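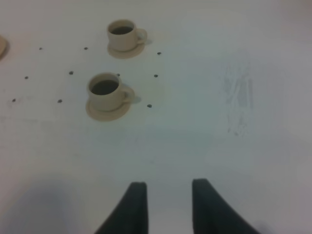 Wrist view, gripper open, two cups to choose from

Grasp planner keeps choosing the cup at the back
posted by Jedetti

Hi all, hoping someone has met this before. I'm running Brendura for grasp planning with the wrist camera feeding the detector. It's meant to take the nearest cup by its saucer, but 4 times out of 11 it has gone for the far one and planned straight over the near one. Both cups get found every time, both have a dark drink in them, both handles point right. I've set the point cloud limit to 3000 and I'm wondering if that's too mean? Scores are nearly level, 80 for the far cup and a shade less for the near one. I've also got a bit of saucer showing at the left edge and I don't know if that's muddying things.

Masto
Sounds like your ranking only looks at grasp score and never at distance. Brendura sorts by score unless you give it a second cost, so a tiny bit of noise flips the order. Add the distance from the gripper to the object and weight it lightly to begin with. Then, quite separately, put the other cup into the collision scene! If only the target gets cleared and everything else is ignored, the planner will happily sweep across a full cup. I did exactly this in November and mopped up a lot of coffee.
The part saucer should be dropped by a border filter. Throw out any detection touching the image edge and look again after the arm moves.

Talebi
try more points, worked for me. mine was bowls though

Jedetti
Thanks both. The distance cost has sorted the order, and the other cup wasn't in the collision scene at all, oops. More points made no difference here, just slower. Still fiddling with the border filter, it throws away the near cup when the arm gets low.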